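Call for Participants: Skeptics Wanted for Household Chore Trials

Tavow is looking for 66 people to judge whether machines can do ordinary chores to a standard you would accept in your own kitchen or stockroom. We are not selling a robot and we don't build one. We test other people's, and we are paid by the buyers, mostly care homes, small hotels and shops that have been shown a very nice video and would like a second opinion before they sign anything.

You do not need a technical background. If you have one, please read the section on who can't apply before you fill in the form.

Why we are asking

Every few months a company announces that the problem of housework has been solved. The clip is usually two minutes long. A machine folds a towel or clears a plate, music plays, and there is a small line of text at the bottom of the screen saying the footage has been sped up. What you never get is the other four hours of the day, or the name of the person standing just outside the picture with a hand on the stop button.

We have run one round of these trials already, in May, under the name Fetutell. It covered 278 separate attempts at jobs a ten-year-old could be talked into: move a cup, wipe a counter, put a spoon in the right drawer, stand a bottle back on a shelf with the label facing out. The makers wrote their own reports on the same attempts. The makers' reports and the reports from our panel did not agree very often, and the gap was widest on the simplest jobs. A maker would mark a cup as "cleared" when it had been pushed eight inches to the left. Our panel, most of whom had cleared a table that same morning, did not.

That gap is what we want to look at again, with more people and more attempts. This round has 2162.

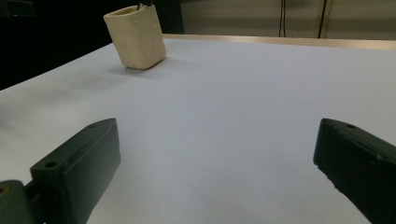
Moving a cup sounds like nothing. You do it half asleep, with your other hand on the dog. For a machine with two stiff fingers it is a string of decisions: how wide to open, how low to come in, how hard to squeeze, what to do if something is standing in the cup and shifts its weight. Get one of those wrong and you have a broken cup, or a cup that was never picked up at all. We have watched plenty of both. We have also watched some that went perfectly well, and we want those recorded just as carefully. If the things work, fine, we will say so. So far we are not convinced, and we would rather you came in the same frame of mind than came hoping to be impressed.

What you would be doing

You will come to our rooms at Skondmont for three sessions of half a day each. Each session has the same shape. You do a short list of chores yourself, at your own pace. Then you watch a machine go through the same list, live and at its real speed. Then you score both.

The score sheet is one page. It asks whether the job was done, whether you would have had to do it over, whether anything was spilled, dropped or scratched, and whether you would leave the machine alone in a room with your things. There is space for comments and we do read them. "Too slow to be any use" is a perfectly good comment. So is "better than my brother."

Some of the attempts will be driven by a person with a remote control. You won't be told which until the end of the last session. We do this because in May a number of makers described their machines as working alone and were using the word generously.

A few sessions will be held in a shop setting, with shelves, cartons and a price gun. Tell us on the form if you have worked retail or in a warehouse and we will try to put you there.

Who we are looking for

Adults who do chores. That is really the main requirement. We especially want to hear from people who have cleaned or cooked for a living, stocked shelves, looked after an older relative at home, or run a household with small children in it. In the last round we had too many office workers, and they were easier on the machines than everyone else.

You should be able to stand for up to an hour with breaks. If you can't, tell us and we will set up the chores at a seated counter, which we have done before. You should be able to read and write everyday English. Glasses and hearing aids are no problem.

Who can't apply

You can't take part if you, or anyone you live with, works for a company that makes or sells robots, or owns shares in one directly. The same goes for anyone who took part in Fetutell. We are grateful to that panel, but they know our tricks by now.

Please don't apply if you already know what you are going to write. That applies in both directions. We are a doubtful bunch here, but a panel that marks everything down out of spite is no more use to the buyers than a sales video.

Pay and practical matters

You will be paid $300 for the three sessions, handed over at the end of the third. If you have to drop out after one or two, you will be paid for those you attended. Parking is free behind the building and the Negash bus stops at the gate. Coffee and a sandwich are provided - made by people, for the time being.

Machines are kept behind a low barrier while they are running and a member of staff is at the stop switch the whole time. You will not be asked to touch one or to stand within reach.

Sessions are filmed so that disputes over scoring can be settled. Your face will be blurred in anything that goes to the makers or the buyers. Your name goes to neither.

How to apply

Fill in the short form at the front desk or ask for one by mail. In the box at the bottom, tell us about a chore you think a machine will still be getting wrong ten years from now, and why. A few lines will do. We don't mark spelling.

Forms must reach us by Wed 13 November. We will write to everyone, including those we can't place this time, and the names of people left over will be kept for a later round unless you tick the box asking us not to.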